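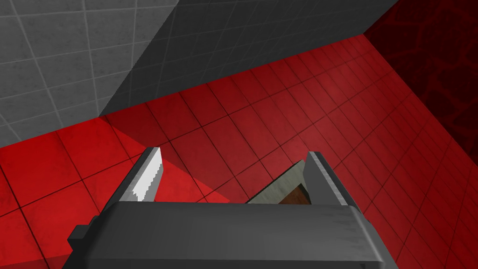
The Last Ferry to Plirnero

Print this page | E-mail to a friend

My aunt had a saying that you should never arrive in a new town hungry, tired and carrying too much, and as I came down the hill into Hullow one afternoon in January I was all of those, with a blister besides. The road drops very suddenly there. One minute you are among the pines with nothing to look at but your own boots, and the next the lake opens up below you, a long grey-green arm of it, with the village tucked along the near shore and the mountains standing over everything like relatives at a christening.

I had meant to stop for an hour. I want that understood, because I have been teased about it ever since. The plan was a cup of something hot, a look at the church if the church was open, and then the four o'clock ferry across to Plirnero, where I had a room booked and paid for, with a view of the water and (so the letter promised) a bath long enough to lie down in. I had been thinking about that bath for most of the morning.

The church was locked, so I went to the bakery instead. It sat on the corner where the main street gives up and turns into the jetty, and it had four tables, all of them taken, and a woman behind the counter who looked me over from my hat to my laces and told me to go and sit with her father. I said I wouldn't want to bother him. She said he hadn't been bothered since the harvest and it would do him good.

He was a big old man in a brown cardigan, done up one button wrong, and he moved his newspaper over by the width of a saucer to show that I was welcome. We sat for a while without saying anything. The coffee came, and with it a plum cake that I hadn't asked for, still warm, with the juice run out and gone sticky along the bottom. I have eaten a good deal of plum cake since, in all sorts of places, and I am sorry to say I've been comparing it unfairly to that one the whole time.

"You're for the boat," he said at last.

I said I was.

"Plirnero." He thought about it. "They've got the sun over there, mornings. I'll give them that. We get it evenings, when a person's awake to enjoy it."

I told him about the room, and the view, and I'm afraid I told him about the bath. He listened very kindly. Then he asked me whether the letter had said what the view was of, and I said the water, and he said yes, but beyond the water, what would I be looking at? And he tipped his head towards the window, towards the street and the jetty and the crooked line of roofs going up the slope behind us.

"Hullow," he said. "They charge extra for it."

I laughed a good deal at that, more than it deserved probably, but I'd been walking alone for a week and had got out of the habit of jokes. He was pleased. He did up his cardigan properly, as if the conversation had become a more serious one, and asked whether I'd seen the Fleria.

Now, the Fleria is a stream. I had crossed it on the way down without giving it a second glance, a skinny little thing running under a stone bridge you could have covered with a tablecloth. It comes off the shoulder of Craddock, the mountain with the flat top, and it passes behind the bakery and slips into the lake beside the boat sheds. He said that at a certain time of the afternoon, in the cold months, when the sun got down into the gap, the whole length of it lit up from the bottom to the top, one pool after another, like someone walking through a house and turning on the lamps. It lasted as long as it took to smoke a pipe. He had given up the pipe and now had to guess.

"What time of the afternoon?" I asked, though I believe I already knew.

"Oh," he said, "a bit past four."

I looked at the clock over the counter. I had a good half-hour in hand. I could see the ferry already, a white speck well out on the lake and coming on steadily, and I thought of the room, and of the money, which at that time in my life was not a small matter to me. I'd left home with 500 in an envelope and it had been getting thinner at a rate I didn't like to look at squarely. A sensible traveller would have shaken the old man's hand and gone down to wait on the jetty.

I did go down to the jetty, as it happens. I stood there with my pack on while the ferry came in and bumped against the tyres, and a boy threw a rope, and 2 women got off with their shopping and a goose in a basket. The boy held out his hand to help me up. I said, "Is there another one tonight?" and he said no, this was the last, and did I want it or didn't I, in the tone of someone whose tea was on the other side.

I can't give you a proper account of what I was thinking. The air smelled of woodsmoke and cold stones. Behind me I could hear the bakery door, with its bell that rang a little late, after the person had already come through. I told the boy to go on without me, and he shrugged and hauled in his rope, and the strip of water between us grew until it was too wide for second thoughts.

When I turned around, the old man was standing on the bridge with his hands in his pockets, making a great show of looking the other way.

I climbed up beside him. We waited, and my feet ached, and I began to feel rather foolish. Then the light came in under the cloud and touched the lowest pool beside the boat sheds, and the one above that, and the one above that, gold and then gold again, up past the bakery yard and the cabbages and somebody's washing, on up through the bare alders, until it reached so high on Craddock that I had to lean back against the wall to follow it.

"There," he said, when it had gone. "Now you'll be wanting somewhere to sleep."

His daughter had already put a hot-water bottle in the bed over the shop. There was no bath, only a basin with a blue rim and a jug to go with it, and the window looked out on the lake, all the way across to the lights of Plirnero.

Share this story (4)
Print this page | E-mail to a friend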